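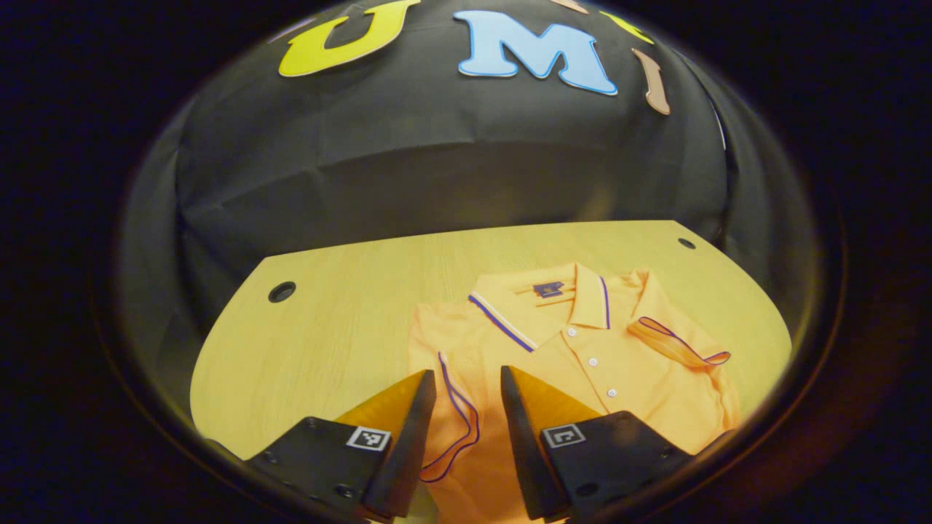 Chapter 6
Handling Soft Materials

6.1 A visit to Stasudmont

Every year the Stasudmont laboratory in Stavthorpe opens its doors to students, local companies, and anyone else who signs up. On 28 November 2024 the program covered four areas: palletizing, inspection, mobile carts, and garments. The first three drew the larger crowds. This chapter starts with the fourth.

The garment station was run by Yuzuki Sasaki, who trained as a pattern cutter before moving into automation. Her demonstration used ordinary clothing, mostly polo shirts and towels, on a wooden tabletop at standing height. Visitors were given a hand-held gripper with two fingers and asked to do one thing: pick up a folded shirt by a chosen point, move it to the other side of the table, and set it down still folded.

Most people expected this to be easy. A steel bracket of the same weight would be. The bracket keeps its shape when it is lifted, so its position is known once the position of the fingers is known. A shirt does not behave this way. Lift it by one collar point and the sleeve slides out, the placket twists, and the layers underneath stay behind on the table. By the end of the afternoon 67 visitors had tried the task, and 20 of them had set the shirt down with every fold in place.

Sasaki then asked each group where they had chosen to grip. Those who took hold of a single layer near an edge tended to unfold the shirt. Those who slid one finger under the whole stack did better, but had to push against the tabletop to get there, and often moved the shirt before they had closed the fingers. Both results are discussed in Section 6.3.

Pieter De Haan of Hayashi, a maker of laundry equipment, spoke at the end of the session. His company sorts and folds work clothing for rental customers, and its plant in Hellton handles 400 pieces an hour on one line. Feeding the line is still done by hand. De Haan explained that the folding itself was solved years ago with plates and belts, and that the hard step is the one before it: finding a corner or a collar on a crumpled piece and presenting it to the machine.

The chapter follows the order of that afternoon. Section 6.2 describes how fabric bends and slides, and which of its properties can be measured in a school workshop. Section 6.3 deals with grip points and finger shape. Section 6.4 looks at how people do the task and how their motions can be used to plan those of a machine.

Before you read on

Fold a shirt and place it on a table. Using only your thumb and one finger, move it without disturbing the folds. Write down where you gripped it and what your other hand wanted to do. Keep your notes for Exercise 6.4.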